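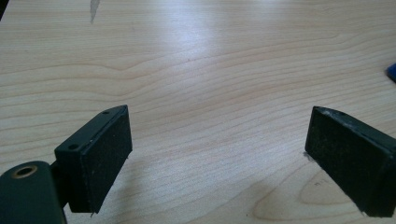 Pale wood, with a long grain running left to right.

The Senudard table

The survey vessel was due out of Drimdale at 0640 and the tide table gave 200 centimeters over the sill. Dagný Oddsson read the figure twice, wrote it in the margin of the chart and initialed it. The harbor's own gauge read 160.

She called the office. Moushumi Abeysekara answered on the first ring.

"Your gauge is low by 40," Dagný said.

"The gauge was calibrated in May."

"Then the table is high by 40."

"The table is computed from the Senudard constants. Those haven't been changed since Mikuš."

Eduard Mikuš had derived the constants by hand from a run of paper rolls, one hourly height after another, and had died before anyone asked him for his working. Copies of his notebooks were kept upstairs. Moushumi went up with the phone in her coat pocket and the line still open. Dagný listened to the stairs, a drawer, then pages.

"There are 1646 readings in the run," Moushumi said. "He lists a datum shift at the start. Minus 40, applied once."

"Applied where?"

"To the old gauge. They moved it to the new pier the year after. Blandine Collet surveyed the new one in and set the zero herself."

"Did she include the shift?"

More pages. A gull walked the length of the rail and dropped off the end.

"Her sheet says see Mikuš. His says see Collet."

Dagný looked over the side. The weed line on the wall was where she would have put it for 160, but she had been wrong about weed before. The vessel drew 150 with full tanks. Qistina Latuheru came up from the engine room, wiping her hands, and asked whether they were going.

"We have ten centimeters or we have fifty," Dagný said.

"Which one do you believe?"

"Send down the lead line."

Qistina went forward with it. The first cast gave 160 and the second gave 170, with the swell running under both. Dagný wrote down the two figures, left the mean blank, and told Moushumi they would wait for the evening tide.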